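Stodura Gallery: A Season of Planner Work

Posted October 5, 2024

Welcome to the gallery page! I have been promising one of these since June, and I kept putting it off on the grounds that software is a hard thing to photograph. You can point a camera at a robot all day long and what you get is a robot. The part we care about at Stodura – the planner, the perception stack, the little scripts that hold everything together – lives in log files and on screens. Still, people who use our tools keep asking what it looks like over here when we are working on a release, and I think they deserve an answer, even a partial one with more talking in it than pictures.

So please take this as the first page of a gallery that will grow. I have written more than the line or two I was told to write, which will surprise none of the folks who have read my release notes.

A few words on what we have been up to. Stodura is the motion and perception layer that sits between a robot arm and whatever is telling it what to do. Tinico is our smaller sister project, the one that handles replay: you record a run, you load it back, and you can step through it and see what the planner believed at every tick. Most of this season went into making the two of them talk to each other properly. Before that, a replay would show you the path the arm took and leave out all the paths it had thought about and thrown away, and those discarded paths are very often where the bug is hiding.

The wrist view has had the most attention of all. A wrist camera is a lovely thing to have and a fussy thing to write code for. The fingers are always in the picture, large and near, and the rest of the room sits behind them at a completely different depth. Our old segmentation step would happily take the fingertips for something to be avoided, and then the planner would spend its whole time budget trying to keep the hand away from itself. I lost a good part of June to that one.

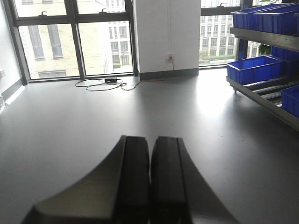 The fix, when we finally got to it, was a mask that is computed fresh from the joint state. We used to ship a fixed mask, drawn by hand, and it worked nicely until anyone changed the finger opening. Now the gripper model is projected into the view at every tick, padded by 4 pixels, and everything inside that outline is dropped before the depth points go anywhere near the planner. The padding is a setting, and you are welcome to change it, but do try the default first! Soft edges on near things can leak a ring of stray points otherwise, and the planner takes every one of those points very seriously.

Shiny floors were the other long story. Daylight comes through a window, lands on a smooth gray floor, and the depth estimate can decide there is a hole where the bright patch is. We tried a few clever things and ended up with a plain one: the floor plane is fitted over the last 22 ticks, and a sudden pit in it has to stay put for a while before the planner will believe in it. Moving the camera a little is usually enough to settle the question.

Thin cables remain on the wish list. A cable on the floor is only a pixel or two wide at any distance, and it comes and goes in the depth data. For the time being we let you paint a keep-out region in Tinico and save it with the rest of the room, and I would gently suggest doing that for any corner where power adapters tend to gather.

For those who like numbers, our regression set now stands at 372 recorded runs, and each one is replayed with 1000 planner seeds before a release goes out. It takes all night. I like to come in and read the results over coffee, with the failures sorted to the top, and I am fond of a few of them by now – the run we call Kovačević, after the street our first office was on, has caught more of my mistakes than any code review ever has.

Next up is Skusavus, the new settings tool, which will finally put the mask padding, the floor window and the keep-out regions on one page, so you can stop hunting through three different files for them. There will be pictures of that one too, as soon as the buttons stop moving around.

If you have a replay that misbehaves, send it along with the settings it was recorded under. The address is on the contact page, and I do read everything.

Back to all galleries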